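So the Husik gripper let go of things again, and this time I was the one squeezing the handle. I was on take 11 of 35, moving a stand across the table, when the jaws went slack and the thing toppled over. My hand never loosened! I checked the log and the command was there, closed, plain as day.

Finbarr Conneely thinks it's the linkage slipping under load. I'm leaning toward the pads, which have had a rough spring (fuzz on the edges, scuffs all over, and I can't remember when we last swapped them).

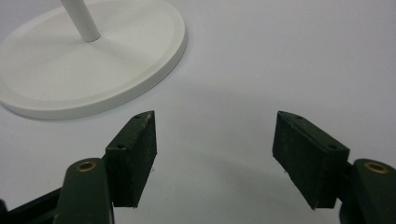

Jaws open next to the stand. Look at the wear along the top of the left pad.

I wiped both pads down and ran 20 more grabs after lunch. Two slips, both on the smooth pole, so cleaning didn't cure it. New pads are coming from Beddoe sometime in June, and until then I'm keeping anything breakable off the table.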